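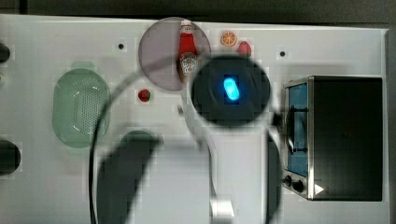

La Ley de Lenguas de Dorport es una norma regional que regula el uso del waten y del garow en la administración, la enseñanza y los medios públicos del territorio de Dorport. Fue aprobada por la Asamblea Regional el 18 de diciembre de 2021, en sesión extraordinaria, tras un periodo de consultas abierto en noviembre del año anterior.

Antecedentes

El waten fue la única lengua administrativa de Dorport desde la formación de la región. El garow, hablado sobre todo en los valles interiores, carecía de reconocimiento jurídico, aunque se empleaba de manera informal en juzgados de paz y oficinas municipales. Los partidos de base comunitaria incorporaron la cuestión lingüística a sus programas durante la década anterior a la ley, y la disputa se superpuso a otra de carácter religioso: la mayor parte de los hablantes de garow pertenece a una confesión minoritaria, circunstancia que los opositores al proyecto invocaron con frecuencia en la campaña.

El primer borrador, conocido como informe Figueiredo por la localidad en que se redactó, proponía la cooficialidad plena en toda la región. El texto fue retirado antes de su votación y sustituido por un modelo territorial.

Contenido

La ley consta de 22 artículos agrupados en tres títulos. El primero define las lenguas oficiales y delimita ocho distritos de régimen bilingüe — los demás conservan el waten como lengua única de procedimiento. El segundo regula la enseñanza: en los distritos bilingües, las familias eligen la lengua vehicular de la etapa primaria, y la otra se imparte como asignatura obligatoria. El tercero se ocupa de la toponimia, la rotulación y la radiodifusión pública.

El artículo 8 establece que ningún ciudadano podrá ser requerido a declarar su confesión o su origen al solicitar un servicio en una de las dos lenguas. Su redacción definitiva procede de una enmienda transaccional.

Aplicación

La entrada en vigor fue escalonada. Las disposiciones sobre rotulación se aplicaron en primer lugar, mientras que las educativas quedaron supeditadas a la habilitación de profesorado. En los municipios limítrofes surgieron conflictos de competencia por la delimitación de los distritos, que no coincide con la de los partidos judiciales.

Recepción

Las asociaciones de hablantes de garow consideraron insuficiente el modelo territorial, por excluir a la población residente en la capital. Los grupos contrarios a la norma sostuvieron que los distritos reproducían fronteras confesionales y recurrieron dos artículos ante el Tribunal Regional. El recurso fue desestimado, con un voto particular relativo a la financiación de la radiodifusión.

Véase también

Asamblea Regional de Dorport
Informe Figueiredo
Toponimia garow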